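Textiles in Use – week 6 handout
Bedding and household linens: fiber, weave, finish, care

Notes from the 10/04/2018 lecture, plus the bits I skipped at the end. Bring this to lab. Reading for next time is at the bottom.

What we covered last week, very fast

Fiber is what it's made of. Yarn is how the fiber got twisted together. Weave is how the yarns cross. Finish is whatever got done to the cloth afterward. Four separate things. Half of the week 5 quizzes mixed up fiber and weave – "satin" is not a fiber, "percale" is not a fiber, "flannel" is not a fiber either. You can have a cotton satin or a polyester satin. Please fix this before the midterm.

Why bedding gets its own week

It gets washed more than almost anything else in the house, it touches skin for hours, it takes sweat and body oil, and it has to lie flat over a big area. Clothes hide a lot of faults in the seams and the cut. A sheet can't hide anything, it's one big rectangle. Skewed grain shows. Uneven yarn shows. Pilling shows.

Also people buy it mostly off the label, and the labels are a mess. See below.

Plain weave (percale and friends)

One over, one under. Same on both sides. Crisp, matte, breathes well. Wrinkles like crazy straight out of the dryer. Percale is a closely woven plain weave, usually combed cotton or a cotton/poly blend. Gets softer with washing but keeps that papery feel for a good while. Most hotel sheets are some version of this, often blended so they iron easier.

Strength: lots of crossing points, so yarns are held in place. Snags less than sateen.
Weakness: wrinkles, can feel stiff at first.

Sateen

Yarns float over several others before they go under. Long floats on the face = smooth, slightly shiny, heavier drape. Fewer crossing points per inch, so yarns can shift and snag, and the face will fuzz sooner. Face and back look different, so check which side is up before you sew a hem. (Somebody in every section hems it backward. Look under a raking light.)

Warmer than percale as a rule. You can pack more yarn into the same inch, and this matters for the next part.

Thread count

Threads per square inch, warp plus filling. That's the whole definition. A cloth with 100 warp ends and 100 filling picks per inch is a 200 count cloth. The trouble starts with multi-ply yarns. If a yarn is made of 2 plies twisted together, it's still one yarn, and should be counted once. Some sellers count each ply and double the number.

Things to say out loud to yourself in the store:
– very high number + low price = somebody is counting plies
– fine single yarns in a middling count beat coarse plied yarns in a huge count
– staple length of the cotton matters more than the count does

The sample set from last year's Royer swatch book has a sheet labeled well above what we got with the pick glass. We counted 169 on the swatch, twice, same both times. You will do your own count in lab. Don't just copy mine, the swatch has been handled a lot and the edge is distorted. Count at least an inch in from the cut.

Mattress pads, covers, comforters

Three layers usually: face cloth, fill, backing. Held together by stitching (quilting), or by heat bonding on the cheap ones. What to look at:

Fill weight. How much fill per square yard, and is it even. Hold it up to a window. Thin spots show right away.

Stitch pattern. Channels let fill slide down to one end. Boxes and diamonds hold it better. Stitches too tight and you lose loft along every line.

Face cloth. Needs to be tight enough that fibers don't poke through (bearding). Down needs a tighter cloth than polyester fill does, or a finish that closes up the gaps.

Shrinkage mismatch. Cotton face over polyester fill – cotton shrinks, fill doesn't, you get puckering. Some people like the look. Manufacturers sometimes do it on purpose.

White bedding

White is the hardest color to keep. Raw cotton is kind of cream colored. To get to white it's scoured, bleached, then usually treated with an optical brightener, a dye that takes in UV and gives off blue. So "bright white" is partly a trick of the light. Brightener wears off with washing and sun and the cloth goes back to its yellowish self. Owners think it's dirty. It may be perfectly clean.

Graying is a different problem. That's soil coming off in the wash and settling back on, from too little detergent, too much detergent, overloading, or hard water. Polyester blends are worse for this becuase polyester holds onto oil.

Yellow patches at the pillow end: body oil and skin products, oxidized. Wash hot with enough detergent, soak first. Chlorine bleach on a protein stain can set it yellower, and it attacks spandex in the elastic of fitted sheets. 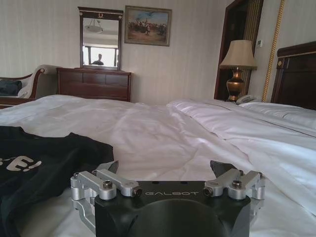 Finishes

Mercerizing – cotton under tension in strong lye. Fiber swells, goes rounder, more luster, takes dye better, a bit stronger. Permanent.

Durable press – resin that cross-links the cellulose. Fewer wrinkles, but weaker fabric and less absorbent. Wears off slowly. Older resins gave off more formaldehyde and that fishy smell when new. Wash before use.

Sanforizing – mechanical preshrinking. Doesn't mean zero shrinkage, just less left over.

Napping – brushing up fiber ends with wire rollers. That's your flannel. Warm because of trapped air. Pills, sheds, and loses weight over time, check your dryer lint.

Softener (mill applied) – mostly there to make it feel nice in the store. Gone after several washes. This is why you never judge hand on an unwashed swatch. Sata sends theirs prewashed, Revanness doesn't, so the two are not comparable as they come out of the envelope.

Care labels

Symbols: tub = wash, triangle = bleach, square = dry, iron = iron, circle = professional cleaning. Dots are heat, more dots = hotter. Bars under the symbol mean gentler. An X through it means don't.

Fiber content has to be given by percent. "Luxury blend" tells you nothing, flip it over and find the percents. "Microfiber" is a fineness, not a fiber type, mostly polyester in bedding. Bamboo sheets are nearly always rayon made from bamboo and should say so.

Lab 6 – what to do

Work in pairs. Swatch packs are in the gray drawers. One pack per pair, return everything incl. the little tags.

1. Count warp and filling with the pick glass. Three places, then average. Write down all three numbers, not only the average.
2. Name the weave. Draw it on graph paper, filled square = warp on top.
3. Pull a yarn from each direction and untwist it. Single or plied?
4. Burn test, WITH the instructor, at the hood. Tweezers, not fingers. Hair tied back. Cotton smells like paper and leaves soft gray ash. Polyester melts, black bead, sweetish smell. A blend does a bit of both.
5. Mark a 10 inch square on the large swatch with the laundry pen, in the middle, along the grain. It goes through the wash and dry and you measure it again next week.
6. Wrinkle test. Fold, put the weight on for five minutes, take it off, wait five more, rate it against the chart.

Draw your cover or comforter cross section in Sketside if you have it on the lab machines, otherwise pencil is fine. Label the layers. Last term's best one was Évan Poulain's, it's pinned up by the door, look at how he shows the stitch line pulling the fill down.

Shrinkage math, since people asked

(before minus after) divided by before, times 100. Do warp and filling seperately. Warp almost always shrinks more because it was under tension on the loom. If you get a negative number the cloth grew, or you measured wrong. Measure again first.

Words to know for the midterm

warp, filling (weft), selvage, grain, float, ply, staple, combed, carded, loft, bearding, pilling, hand, luster, mercerize, optical brightener, durable press, skew, bow

Skew vs bow: skew = filling runs at a slant, one side higher. Bow = filling curves in the middle. Both come from finishing. Both make a sheet impossible to fold square.

For next time

Read the towel chapter, skip the carpet part. Bring one worn out household textile from home, washed please. Think about where it gave out first: edge, fold, middle, seam. Lab 6 sheets go in the tray before class starts, no email copies.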